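A November morning at the Vellmont open day

I'd been meaning to go to the Vellmont growers' open day for years, and this November I finally got myself on the early coach. Sara came too, mostly because I promised her lunch. It's 57 minutes from the station if the driver doesn't stop at the garden centre, and ours did, so we rolled up the lane a bit before ten with the car park already full and a man in a yellow coat waving everyone on to the grass.

Vellmont is a group of smallholdings that share a packing shed, a cold store and one very long drive. For most of the year you can only buy from the hatch by the gate, but on the open day they let you walk round the lot. Entry was free, and the map was a photocopy of a photocopy, so we went the wrong way almost at once and ended up by the compost. Great big steaming bays of it! Sara was less keen than I was.

The seed room

This was my favourite bit. Aileen Lumanlan runs it, and she had 106 kinds of bean laid out in saucers, each with a slip of paper underneath. She grows most of them only to keep the seed going and eats what's left over. I asked which one I should try on a cold, windy allotment and she didn't even pause before she handed me a packet of something purple and speckled and told me not to sow before the middle of May. (I always sow too early. She could clearly tell.)

They dry everything on old window screens in the loft, which you get to by a ladder. I went up, Sara held my bag. It smells like hay and pencils up there.

Lunch and the sharing tables

Lunch was soup from the Quiambao stall, squash with a lot of ginger, and a flatbread folded in half with greens inside. We queued for ages but it was worth it, and the woman behind us gave us her tips for keeping pigeons off kale -- old CDs are useless, apparently, and netting is the only answer. After that we had a wander past the tables, where the cloths were far more cheerful than the weather forecast had been. I do like a bit of veg in a cardboard box with the sun on it, and I've a weakness for a strawberry print.

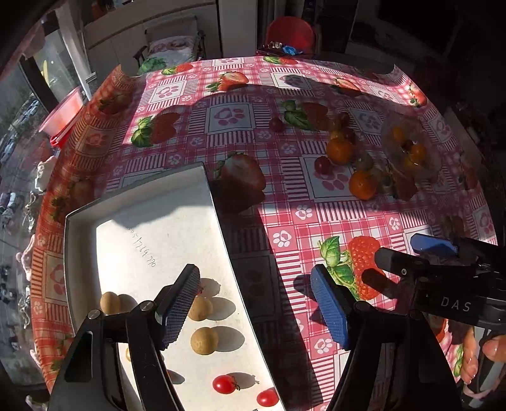
The packing shed tour

Wilfredo Catacutan took our group round and he was a hoot. He's been there since the shed had no roof on one side, and he told us they now send out 455 veg boxes a week in summer, dropping to 300 once the clocks go back. The grading line is a second-hand Koneo, very loud, and he had to shout the whole time he was next to it. I learned that carrots keep better with the mud on and that onions hate being anywhere near the potatoes, so that's my cupboard being rearranged.

The cold store was cold. We didn't stay long.

Getting there, and what to bring

Wellies, without question. I wore trainers and regretted it by the second field. Bring cash as well, as the hatch doesn't take cards, and a proper bag -- mine split on the way back to the coach and a leek went under somebody's wheel. The last coach leaves at half past three and it does go on time. We were the last two on, with a squash each and Sara carrying the rest of the leeks.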